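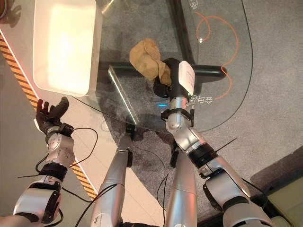
The textile open day at the Vurnton site in Plukley ran on 27th December, and I went along with Xolani Motaung. We signed in and waited 11 minutes for the tour.

Maj-Britt Westerberg led it. She told us the site handles about 2,000 cloths in a normal month. The first stop was the linen store, then the folding area.

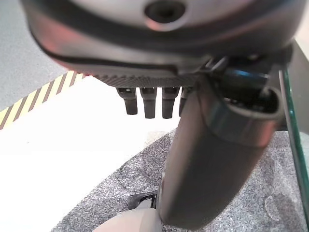
Folding was the part I had come for. The floor is gray carpet and the table has a clear glass top. Westerberg said a creased cloth is harder to sort than a flat one. The tour ended with coffee. Parking was free for 2 hours. The next open day is in January.

Tan cloth on the glass table, white tray to the left.

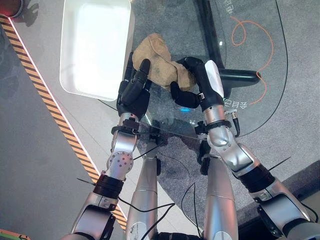
Folding area, tan cloth on the glass table.

Filed under: Visits & Open Days

Recent posts
Fuvuretti spring fair
A morning at Åberg

This site uses cookies. OK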